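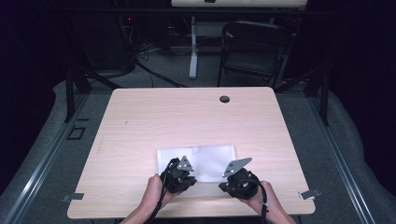 Quick one tonight, I've got a load in the dryer and 3 more baskets' worth on the couch. So the tea towel thing. A few of you asked after the last post how I'm getting them all into the one drawer, and the answer is I changed how I fold and also WHERE I fold. Was doing it on the bed for years. Terrible. The doona sinks, everything goes skewiff, you end up with a sort of sausage. A proper hard tabletop makes all the difference, pale one if you can get it, like the light wood-grain one up top with the white cloth folded on it. Edges still a bit crumpled on that cloth and I don't care. Crumpled edges are fine. It's the shape that gets it in the drawer, a rough rectangle and you're done.

Anyway the method, such as it is. Lay it flat. Smooth from the middle out with the flat of your hand, not the fingertips. In half longways, smooth again, then in half the other way, and for the big ones once more. Stand it up on its fold in the drawer. If it flops over it's too loose, do it again or just wedge it next to a fat one.

Edeltraud Böttcher (two doors up, ex hotel laundry) reckons thirds are better than halves. Tried thirds for a fortnight. They do stand up nicer but I kept getting the first third wrong and having to start over, and I am not starting over on a tea towel at ten at night. Halves.

Flannels and face washers, same thing, just one less fold. Cloth serviettes I do iron, sorry, I know. Only the good ones. Jolanta Głowacki gave us a set when we moved to Gillen and they come out of the wash looking like a scrunched up chip packet, no amount of smoothing will fix it.

Fitted sheets: still no. Don't ask. I roll them up and shove them in the matching pillowcase and that's my whole system.

Table height matters more than I thought too. Ours was too low and my back was killing me by the end of a big wash so Lech put it up on blocks. 900 mm off the floor now, feels right for me but I'm tall. Marianna had a go when she was over and said it was like folding at a bar. Depends on you. Try the kitchen bench first before you go buying anything.

Somebody asked about fabric softener. Don't use it on tea towels!! They stop drying dishes, they just push the water about. Bit of white vinegar in the rinse, hang them out, bring them in before they go stiff as a board. In May they take forever on the line here in the mornings, cold nights, but by lunch they're right. This time of year you can peg out the last one and the first one is ready to come in.

What else. Drawer is sorted by how ratty they are, ratty at the front. Good ones at the back for visitors. The really shot ones go out to the shed in an old ice cream tub for bike chains and paint and whatever else Lech gets up to, and I dont want them back.

Oh and Teresa, I have still got your blue striped one, it got mixed in after the barbecue. Will drop it over with the casserole dish.

Dryer's beeping. Pillowcases next time, maybe the linen cupboard if I can face it.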